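Sorting and packing help wanted - Lodik, paid shifts, start soon

Posted 2019-12-07

Need people. Quite soon please.

We're Lodik, a small packing room on the Ankrah estate, second door past the tyre place. We put together mixed parcels of toiletries and small boxed goods for hostels, night shelters and a couple of student halls. November was mad and we've not caught up since. Last month 968 parcels out of one room, which was too many for the hands we had.

So - looking for 3 packers. Part time, evenings or mornings, tell us which.

What the work is:

Sorting, mostly. Stock comes to us mixed. Tubes go with tubes, small cartons with small cartons, anything dented or sticky to one side. Then packing from the bins into parcels, off a sheet. You stand at a table. There are stools but most people give up on them.

We use open plastic bins, cream ones and yellow ones in different sizes. Tubes stand up, always. If they lie flat they slide under each other and you miss one, and then a parcel goes out short and somebody at Drerkholm rings us about it. Little cartons upright as well, side by side, tops showing, so whoever has the next shift can read them without digging.

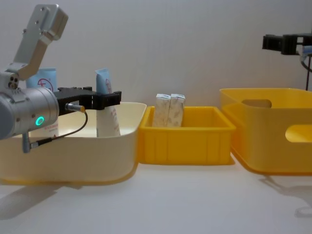 Caroline Wanyama says to put in that the bins have to be wiped before the new stock goes in, every time, even when they look fine, and that she will be checking.

So that's in.

What we need from you:

- 9 hours a week minimum, more if you want it before the holidays
- steady on your feet for a morning
- can read a packing sheet and will ask if it makes no sense (sometimes it makes no sense)
- not fussed by strong smells, some of the creams are quite something
- over 18, sorry, insurance

No experience needed. You don't need to read Chinese either. Some of the stock has Chinese on the packs and there's a picture list on the wall, you'll have it in your head after a day or so. Please don't sort by colour alone, we get light blue packs that are completely different products. Go by the list.

Also no lifting to speak of. Pallets are done by the estate people. Heaviest thing you'll carry is a full bin from the shelf to the table, and if it's too heavy take some out.

Shifts are 9 till 1, or 5 till 8. Paid weekly, hourly rate on the form, travel paid if you come by bus, keep the ticket. Tea and biscuits. Kettle is slow. Bring an extra jumper as the heater only does one end of the room.

Your first shift is paid the same as the others. You'll be next to Pin-yu Wan, who'll show you the sheets and where the tape lives. If you hate it just say, no hard feelings.

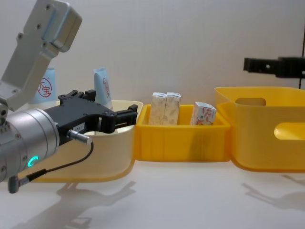
Bins on the sorting table at Lodik.

How to apply:

Come to the door in a morning and ask for Ruxandra Sandu, or ring the estate office and they'll put you thorugh. A few lines on paper is fine - name, phone number, which days, anything you can't do. No CV. We did ask for CVs last time and then had no time to read them.

If you've applied before and heard nothing, that was us being behind, please try again. Same if you worked here in the summer. We've moved the shelves but otherwise its the same room.

Will close this once we've got enough people.

Comments

Myfanwy Foulkes
Are mornings fixed or can you swap week to week? I've got college on some of them.

Ruxandra Sandu
Swap is ok if you tell us the week before. Put your college days on the note.

Minttu Ahonen
Did this last winter. Nice lot, cold room, take gloves with the fingers cut off. The cartons are easy, it's the tubes that drive you mad when they keep tipping over.

Pin-yu Wan
Fill the bin up properly and they don't tip!

Minttu Ahonen
You always say that

unsigned
is there parking

Ruxandra Sandu
Behind the tyre place after 5, not in the mornings.

Recent listings

Shelf stacker, nights, Cletuvix
Van driver's mate, Drerkholm depot
Cleaner, two mornings, Ankrah estate office
Kitchen help wanted, school term only
Leaflet drop, own bike useful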